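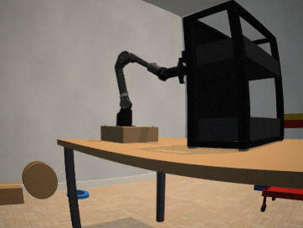
3.2 Erhebung der Demonstrationen in der Simulation

Die Demonstrationen für die Regalaufgabe wurden vollständig in der Simulationsumgebung Tratora aufgenommen. Drei Personen (H. Nam, F. Jaber, B. Voyle) steuerten den Arm abwechselnd über ein Handgerät, dessen Bewegungen mit 30 Hz auf den Greifer übertragen wurden. Eine Episode beginnt mit dem Arm in Ruhestellung und endet, sobald der Greifer das Regal wieder verlassen hat oder 40 Sekunden verstrichen sind.

Der Aufbau blieb über alle Episoden gleich: Der Arm sitzt auf einem Holzblock, das schwarze Regal steht auf demselben Tisch in Reichweite des Greifers (Abb. 4). Variiert wurden die Startpose, die Beleuchtung und der Blickwinkel der Kamera. Die großen geschlossenen Flächen des Regals verdecken je nach Blickwinkel einen Teil des Innenraums. Wir haben solche Ansichten im Datensatz belassen – das Modell soll auch mit unvollständiger Sicht auf das Fach umgehen können.

Insgesamt entstanden 425 Episoden. Davon wurden 48 verworfen, meist wegen Kollisionen mit den Pfosten oder wegen Abbruchs durch die Bedienperson. Die Durchsicht übernahmen zwei Personen unabhängig voneinander, strittige Fälle entschied S. Skyrme. Gespeichert wurden je Zeitschritt das Kamerabild, die Gelenkwinkel und der Öffnungsgrad des Greifers.

Abb. 4: Simulierter Arbeitsplatz für die Regalaufgabe, Greifer an der linken Seite des Regals.

Geteilt: 30 · Kommentare: 0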